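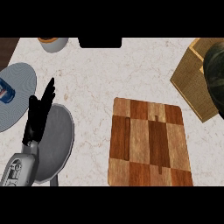
Call for participants: Gerine student robotics project, autumn term

Gerine is looking for 8 students to join the Tikeck team this term. Tikeck is our kitchen tabletop project. Teams program a simulated robot arm to handle ordinary kitchen things on a worktop, and the finished programs are entered for the Skalutis student round in the spring.

What you will do

Most of the work is done in the simulator. The current practice layout is a marble worktop with a plate, a drinks can lying on its side, a frying pan and a chequered cutting board. You will write and test short programs that move the gripper to an object, close on it and put it down somewhere else. You will also check recorded runs and label the ones that failed. The August group left us 462 runs, and a good part of them still need labels. 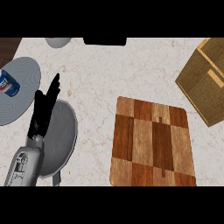

New members start with the can. It is a simple shape, but on its side it can roll, and the fingers have to come in at a sensible angle. After that you can choose between grasp planning, camera work and the scoring scripts. Each pair keeps a log and gives a short talk to the group before the end of term.

Who can apply

Any student aged 16 or over who is enrolled on a Gerine course. You should be able to write a loop and a function in Python. You do not need to have worked with robots. Students from catering and design courses are welcome, and two places are held for them.

Time and place

One evening session a week in the Liao Room, plus a few hours of your own time. There are 40 hours of taught sessions in total. Please don't apply if you already know you will miss the first two, as pairs are set then.

Cost and equipment

The project is free. Desktop machines are provided. If you bring your own laptop it needs 50 GB of free disk space for the simulator and the recordings.

How to apply

Fill in the form at the Gerine student desk and add a few lines on something you have built or tried to build. Code is fine, and so is a shelf. Forms must be in by 18th September. We will reply to everyone by email within a week of that date.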